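Session 4 handout: clear and black things on a white top

Right, this is the written-up version of what I rattled through in the workshop, because a few of you said I went too fast over the middle bit (sorry!). If you missed it, read this before you come to the bench session at 2pm, and bring the packing sheet from session 3 with you. I shan't be going over the sheet again.

We've done cardboard, we've done tins and we've done soft goods. This week it's the two kinds of object that cause the most muddle when you're laying out a kit for checking: the ones you can see straight through, and the black ones that seem to have no edges at all. They sound like opposites, but I teach them together as the cure for both starts with the surface you put them on.

So, the surface. I like a big white board laid flat on the table. Matte if you can get it, and big enough that you aren't forever nudging things off the side. You can work straight on the table, of course, and I did for years, but wood grain is a busy thing to look at when you're hunting for a small scratch. A plain white top gives you a quiet background. It also shows up every crumb and bit of fluff, so wipe it first, and wipe it again after lunch please.

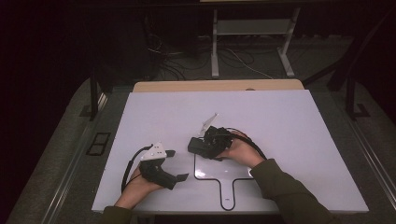 Clear plastic first, then. The trouble with a flat transparent piece is that you look through it to whatever is underneath, and on white there's nothing underneath to notice. Some people reach for a dark cloth at this point. Fine for a final look, but I'd start on the white and move your head about. Get down low, almost level with the board, and the outline comes up as a thin line of shine along the rim. Once you've got the outline you can find the rest.

What you're looking for, in the order I'd look:

Chips on the rim. Run your eye round it once, slowly, starting from the handle end if it has one.
Hairline cracks. They only show at certain angles, so turn the piece and keep your head still.
Cloudy patches. Nearly always old cleaning fluid. Make a note and carry on, it isn't a fault.
Fingerprints. Yours, mostly! Hold by the edges.

The Dirkix card asks you to tick "clear" or "marked" for each piece and leaves no room for anything in between. I've moaned about that card since we started using it. If you're stuck, tick "marked" and write two or three words in the margin. A card with a note on it takes the store a minute to sort out, and a wrong tick can send a whole Kabbaj set back round again, which happened to us in November with 17 pieces that were perfectly all right.

One more on clear pieces - don't stack them. I know the tray looks too small. Use two trays.

Now for the black ones. Hard cases are the usual culprits: rounded corners, smooth top, everything the same colour all over. Your eye takes in "black box" and goes home. The top tends to be the easy part because it picks up some shine from the lights, and a scuff will break that shine up nicely. The sides are the hard part. They drop into shadow and you can stare at one for ages and learn nothing, so tip the case towards the window, look, and set it down again the way you found it. Standing on end is all right for a quick look, lying flat is better if you're going to walk away.
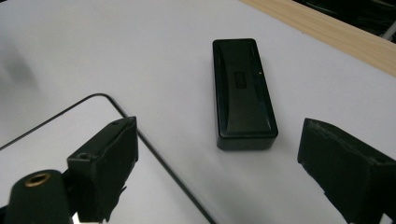
Gurance Short Courses: Packing and Stores Team

Labels are the other nuisance. Plenty of black cases carry a logo or a label panel that is nearly as dark as the case itself, sunk in a little, and you can't read it from where you're standing. Don't guess! I've had a sheet come back with three different makers' names down for three matching cases. If you can't make it out, write "dark label, not read" and leave it there. The same goes for little pale dots. It might be a light, it might be a hole, it might be a speck of something. Try a soft brush on it before you write anything down, and if it's still there afterwards, put "pale dot" and say which side of the label it's on.

People ask how long all this should take. When I timed last term's group it was some 15 minutes for a mixed tray, and the quickest pair did theirs in 14 and missed a crack. I'd take the extra minute.

For the bench session:

You'll work in pairs, one handling and one writing, and swap halfway. Each pair gets a Gredow tray of mixed pieces, clear and black together. Do all the clear ones first and then all the black, since your eyes need a moment to change over. Leave your finished cards face up by the tray. Sleeves pushed up if they're baggy, and no hand cream beforehand.

The pass mark for the short test is still 88 out of 100, and yes, the margin notes count towards it. Reading for next time is the section on glass in the blue folder, up to the bit on lids. Skip the page on corks, it's out of date and I keep forgetting to take it out.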